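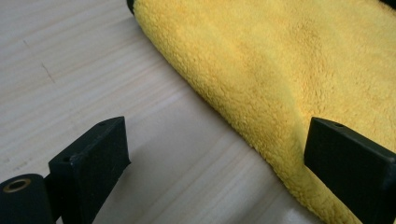 Yellow microfiber on the blond wood table, scratch at upper left

Search this site Enter keyword Go

Workroom check - tables, cloths, floor
Hukley building, room 112
3 min read

Date: 1/30/20
Last check: July (too long ago, I know)

1. TABLE TOP
Surface sound, no splinters - OK
Scratch - thin, dark, diagonal. Ran a nail over it, doesnt catch. Cosmetic. Log it, leave it.
Edges and corners - OK, no sharp spots
Wobble - slight, front leg. Foot needs a quarter turn.
Comment: no scouring pads on this top. Soft cloth only, with the grain.

2. CLOTHS
Plush side free of grit - OK. Shake out before every use, grit is what marks the wood.
Color code - yellow side for dusting, gray side for the final buff. Sheet on the wall still has the old Graster colors, REPLACE.
Wash - warm, no softener, no dryer sheets. Low heat or hang.
Stock - 13 in the drawer, 2 frayed, pulled for rags.
Comment: anything that has touched oil or solvent goes in the lidded metal can, not back in the drawer. Found one in the drawer again.

3. FOLDING AND STORAGE

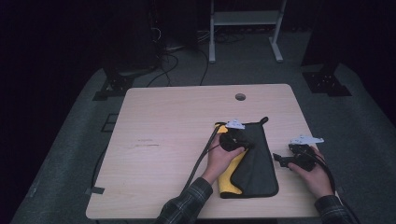 Folding is the item that gets failed most, and it takes ten seconds to do right. Long rectangle, edges lined up, no bunching in the middle. Gray goes on the outside like the one on the table, and keep the hanging loop out at a corner so it can go on a hook. Bunched cloths trap crumbs and then we're back to scratches. PASS this time.

4. CORDS AND FLOOR
Cables on floor behind table - trip point. Tape down or route along wall. ACTION
Cables over front edge of table - keep slack short, nothing at knee height. ACTION
Stand bases - flat on carpet, OK. Keep them out of the walkway.
Carpet - dry, no lifted seams
White cart - feet level, OK

5. CLEANERS
Trarton wood soap - lable readable, cap tight
Unmarked spray bottle - emptied and tossed. Label it or lose it.
Data sheets - in binder, page 43 missing, reprint

RESULT: pass with actions. Cables first, then the wall sheet. Table foot whenever somebody has the wrench out.

Related items
Benavides annex - sink and drain check
Ladder and step stool checklist
Rag can - when to empty
Wall sheet, color codes (old version)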